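Seeing the Edge of the Counter: Filtering Wrist Camera Frames Before Training

Student project report, spring term
Uliana Vakulenko
Supervisor: Reinhold Bauerfeind
April 2021

What we wanted to find out

Our group's Berik arm learns to pick things up from kitchen counters by copying recorded demonstrations. The camera sits right at the wrist, so the fingers are always in view and the counter fills most of what the network gets to look at. In February I noticed that the arm did fine on plain tops and got strangely hesitant on patterned ones. It would drift toward a streak in the stone and hover there. I found that so interesting that I dropped my original topic (grasp timing) and asked Reinhold if I could chase this one instead. He said yes the same afternoon!

The question became: can we teach the network what a counter is before we teach it what to grab?

Method

I took 3000 frames from our older recordings and labeled each one with a rough outline of the work surface. Nothing fancy, just a polygon drawn by hand in Stilteser, our lab's labeling tool. Everything that wasn't surface went into one of two other classes, "gripper" or "other." I held back 299 frames for testing and never looked at the results on them until the settings were fixed.

The network itself is small. I started from the Barbier encoder the group already uses and added a light decoder on top, then trained for 30 epochs. A longer run made the outlines smoother but also made them leak up the wall, so I went back to the shorter one.

For the second stage I froze the surface network and fed its output to the grasping policy as an extra channel. I trained the policy with and without that channel, same seed, same demonstrations, and ran both on the arm.

Results

The surface outlines were much better than I expected on plain counters, and decent on wood grain. Marble patterns were the real test. Before the change, the policy treated strong veins almost like the outline of an object. With the extra channel it mostly ignored them, and the hovering went away on all but 7 of the held-out counters' trial runs. I ran down the hall to tell people.
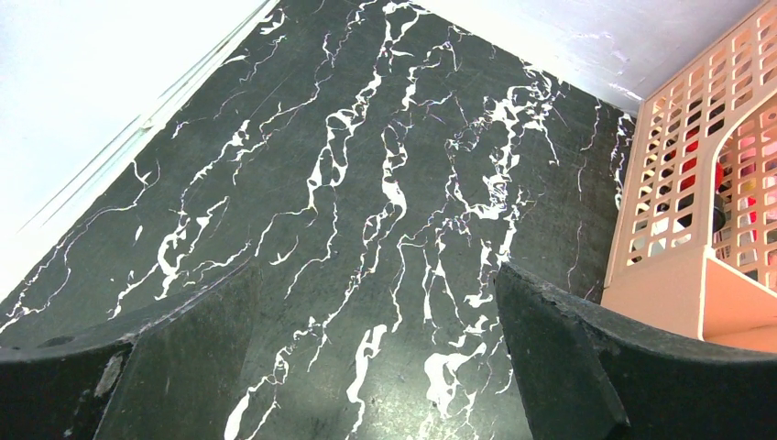 Figure 1. Wrist camera view of a dark marble-look surface with white veins, with a peach-colored lattice rack at the right.

Two kinds of mistake are left. Broad white blotches still get labeled "other" now and then, and black fingers over a nearly black top give a ragged border between the two classes. Objects seen through a grid are also hard, as my labels put the whole rack in one class, holes included.

Next steps

I would like to label the Wurari recordings too, which have more glossy surfaces, and try a separate class for open lattices and baskets.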